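Notebook, January. Kettle trials, continued

10.40. Third go at the limescale question. For anyone joining at this page: the Pakgate descaling sachets ran out before Christmas, Nirkavix have changed their formula and now want us to buy the new one by the crate, and the kettle in the kitchen has been producing tea with a crust. I said I would look into it. I say this sort of thing too often.

Plan as before. Old heating element from the Ferraro kettle (dead, unmourned), left in citric acid overnight, rinsed, dried, weighed. Then the same with plain white vinegar on the second element. Same volume each time, same jar, same windowsill. The windowsill is the weak point as it gets the sun until lunch and a gale after.

Starting mass of element one, scale and all, 286 g. I have underlined this on the jar lid as well, having lost the last figure to a biscuit wrapper that somebody tidied.

11.15. Filter papers. We are down to the big sheets and I have been cutting rounds out of them with kitchen scissors, badly. The flakes come off in all sizes and the fine stuff goes straight past a bad fold, so the fold matters more than the acid does.

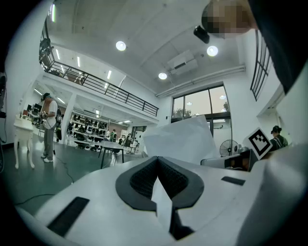
The trouble with cutting our own is that every round comes out a slightly different shape and the cone never sits flush in the funnel. I tried folding in quarters, then fluting, then swearing. Ordinary white paper is no use, before anyone suggests it. Hold a large sheet up at an angle and it looks half see-through, like the one here, and you think it must let water by, but printer paper under a wet load goes to porridge. Proper rounds are on the order list. Until they come, quarters, and wet the cone before pouring.

12.05. Citric result. The crust came away in 17 minutes once warmed, after doing nothing of note all night in the cold. So the overnight soak was a waste of a night, though I wasn't using it. Element looks almost decent. Smell: none, or lemon if you are feeling generous.

Vinegar result. Slower, and the kitchen has asked me to stop. It still had 3 patches of scale near the bend when I gave in and opened the window. The label on the Silitz bottle promises a fresh scent. I shall be writing to Silitz.

13.30. Drying. The weighing is only as good as the drying, and I got two different masses for the same element by being impatient. Water hides in the join where the coil meets the plate. 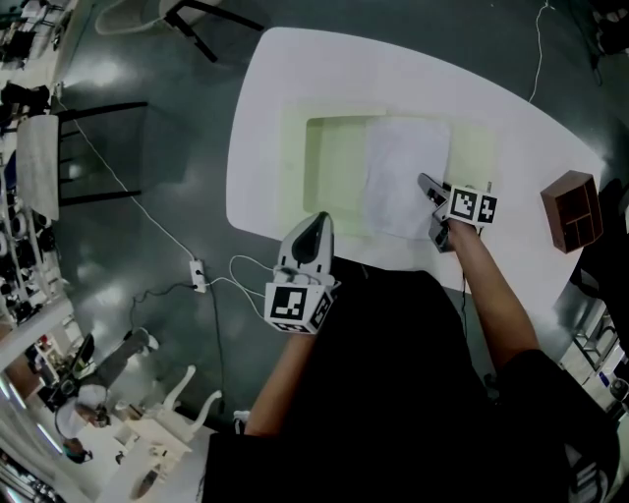 Rule from now on: shake, blot, then leave it on the radiator for the length of a sandwich. Blot by pressing down and lifting, no rubbing, or you take off loose scale that hasn't been weighed yet and it leaves with the cloth. A white cloth crumpled in a shallow tray, as above, would suit, though I'd want it spread flat so that any flakes show up at the edges. Dark flakes on white you can see. Pale flakes on white you can't, and ours are pale, so I am now looking for a navy tea towel.

14.20. Reweighed element one after a proper dry. Lost 8 g. That is a lot of chalk to have been drinking. Second weighing agreed with the first, which has never happened to me before and I have written it in ink.

To do: repeat citric at half strength, warm from the start. Find out what the kitchen kettle holds when filled to the line, as the line and the handbook disagree. Replace vinegar. Return the scissors - they are marked KITCHEN in three places and I have been asked twice.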